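Felard arm build, part 2: it can hold a needle now

Topics > Shared shop builds > Arms and grippers

wristpin_99
OK so following up on my November post. The two Felard arms are bolted to the bench at the shop, the new wrists are in, and I finally have something worth posting besides a pile of stripped screws!

Quick recap for anyone who skipped part 1. These are cable-driven wrists with small instrument jaws on the end, one needle driver and one grasper. The goal all along was suturing, because it's the meanest test I could think of for backlash. A curved needle doesn't forgive anything. If the wrist lags the motor even a little, you feel it on the first bite.

What changed:
- rerouted the drive cables so they don't rub at the elbow
- new tension springs from Cluvon (the old ones were way too soft)
- Ngata controller boards on both arms, replacing the mess I had before
- motion scaling finally works, so big hand moves at the console come out tiny at the tip
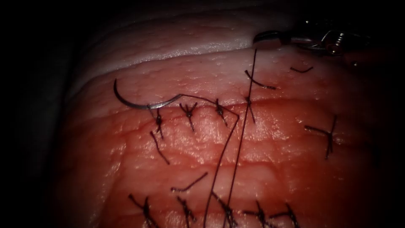 The thread gave me more trouble than the needle. It's dark and thin and loves to wander off wherever you don't want it, and long tails are a pain when both arms are working close together. I've started cutting it shorter before I begin. Separate stitches too, each one tied off on its own, so one bad knot doesn't wreck the whole line.

Cable tension is still set by feel. I know, I know.

tinsnips
This is so cool. I remember you swearing at those elbow pulleys. Which springs exactly? I'm at the stage where my wrist rolls fine but pitch drifts when I close the jaws.

wristpin_99
The drift is probably coupling. Closing the jaws pulls on the pitch cable a bit, and you have to take that out in software. I had the same thing for weeks. Springs are the stiffer of the two Cluvon kits, I'll dig out the bag next time I'm in.

oldbelt
Nice work, but I'll disagree on the springs. Stiffer springs hide slack, they don't cure it, and you'll eat cables. I ran mine tight and had one fray after 800 cycles. Backed it off, fixed the slop in the pulleys instead, and the same type of cable went over 3000.

wristpin_99
Fair, and I'd love to see your pulleys. Mine are printed and I'm sure they're part of it. But soft springs let the cable hop off the wrist pulley if I moved fast, so I'm not going back all the way.

oldbelt
Printed pulleys, there's your problem. Turn them out of brass. It's an evening on the little lathe.

quietgantry
Have to side with wristpin on this one, I've run printed pulleys for ages with no trouble. Print them on their side and ream the bore. More interested in the handoff between the two arms. Do you have any force feedback or is it all by eye?

wristpin_99
All by eye! I watch how much the surface dents and how straight the thread gets. You get a feel for it pretty fast, and pulling too hard is still my worst habit. Passing between the jaws is the part I practice most. I open the grasper wide, bring the driver over from the left, and go slow. 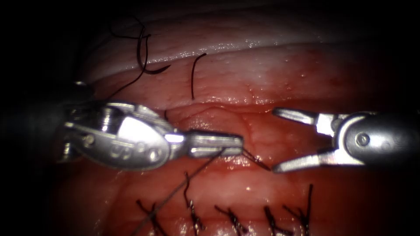
Driver on the left, grasper open on the right, row of knots along the bottom.

tinsnips
Those jaws look great. Are you running your own console code or the Stomomeo stuff?

wristpin_99
Stomomeo for the hand controllers, my own for everything after that. The scaling part is short and pretty ugly. I'll clean it up and put it in the files section once the coupling fix is in there too.

oldbelt
Post the pulley drawings while you're at it. I'll turn you a set in brass and you can run them against the printed ones.

wristpin_99
Deal!! Give me a few days, the drawings are on the shop computer.

quietgantry
Put me down for the printed side of that test. Same cable on both or it doesn't count.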